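Lab Bulletin, March 2025
Equipment round: what we're asking for, what we're not

Quick one, the request form closes before I've had time to write this properly. Two-arm cell first as it's the biggest line on the sheet and the one everybody keeps emailing me about.

Wallet and clear container, both arms on the job:

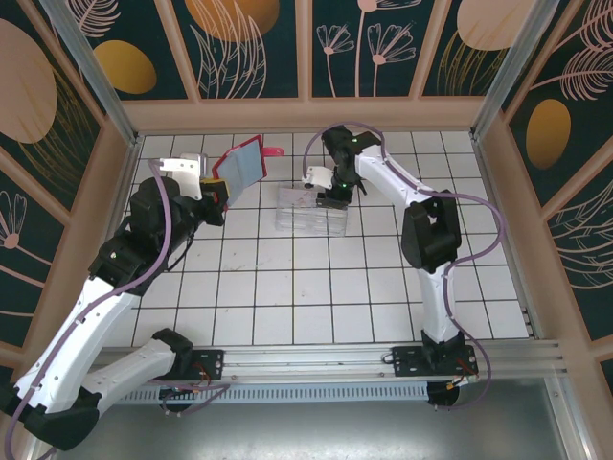
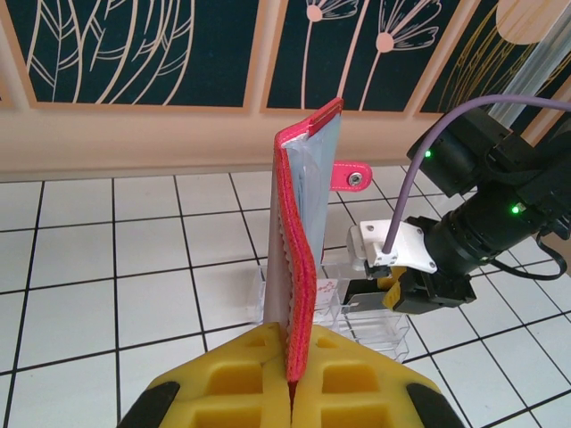
What the two-arm cell needs

Short version: no new arms. The pair we have are fine. Metgate quoted us for a full replacement and it was a nice quote, very thorough, and no. Maybe next year, maybe not.

Fingers are the real spend. Soft pads wear, they wear faster on stitched and folded stuff, and we've been buying them in dribs and drabs with postage on every order. Asking for 34 sets in one go. Ivus will hold the price until May if we commit to the lot. Lunditz came in cheaper per set but the lead time is 30 working days and I don't trust it, we got burned on the brackets.

Cables. Same story. If you have ever lost an afternoon to a bad connector you'll know why I put in for spares. Two full sets, one on the shelf and one in the drawer by the cell. Please don't borrow from the drawer. Please.

Wrist cameras: one spare. Was going to ask for two, got talked down.

Objects budget

New line this year, $1000. Up to now people have been bringing things from home and thats not a plan. Wallets, pouches, clear boxes, anything that folds or anything you can see through, those are the ones that eat our time so that's where the money goes. Receipts to Anika Whitfield, not to me. If it costs more than lunch, ask her first.

Clear plastic: if you buy any, buy the same one twice. Same shop, same size. We need a twin for when one cracks and the shops change there stock constantly.

Service contract

Yordanov want to move us from call-out to annual. I've gone through the call-outs from last year and annual comes out a bit higher, but it includes the motors and a loaner while ours is away, and call-out doesn't. Leaning yes. Still waiting on them to confirm in writing that the rail is covered. If it isn't, I go back to leaning no.

Not on the list

A second cell. I know. We don't have the floor space and we don't have the power in that corner, and both of those come out of a different pot that I don't control. Happy to write it up for the next round if someone gives me numbers on how many hours a week they're stuck waiting for a slot. Real numbers, from the booking sheet.

Also not on the list: the label printer, the taller stools, anything with "smart" in the name.

What I need from you

Any part number you want on the Ivus order. Any quote older than last summer, get it redone, finance will bounce it. And if you've got a finger set stashed in your desk, bring it back so I can count what we have before the order goes in.

Send it all to Anika and copy me. Next bulletin will have the final figures, assuming the form lets me upload the spreadsheet this time.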